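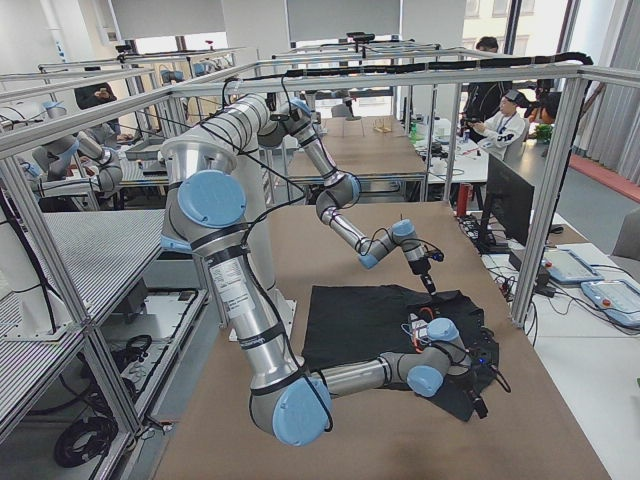 When Chantelle Mthembu started pricing a two-arm cell for handling garments, she asked three suppliers for a quote and got three prices for the arms alone.

"The arms are the bit everyone quotes," she says. "Then you find out you need a frame to bolt the cameras to, grippers, cables, a desk for the controls, and someone's time to put it together."

Mthembu plans equipment for Colascombe, a clothing returns firm that wants to automate part of its sorting and folding. Her first budget, drawn up in June, had one line for cabling. It now has 6.

"We'd put down £200 for cable and straps. The final figure was £986. Cable gets tugged every time a joint turns, so you buy the better stuff and you buy spares."

The frame was cheaper than she feared. Aluminium extrusion for one cell came to £1644, cut to length and delivered. She would order it longer next time, as adding a camera later meant buying another crossbar and paying for delivery again.

Bláthnaid Hennessy, who runs the trials, had a different list. She wanted two kinds of gripper on hand from the start, and plenty of clothes.

"Dark shirts, mostly," Hennessy says. "They're what comes back most and they're hard for the cameras - you lose the folds. I asked for a box of them before I asked for a second monitor."

She also asked for brown paper by the roll to cover the table. It costs very little and gets changed when it tears.

The two disagreed over the service contract. Ondar offered a yearly plan with a replacement arm within days. Alva was cheaper but wanted faulty parts sent back first. Mthembu chose Ondar.

"If one arm is down, the cell is down," she says. "You can't fold half a shirt."

Hennessy would have put the money into a spare gripper. "It's the end that breaks," she says. "I still think that."

A second cell is in next year's plan, under the working name Bundero. Mthembu has left the floor space line blank until the lease is settled.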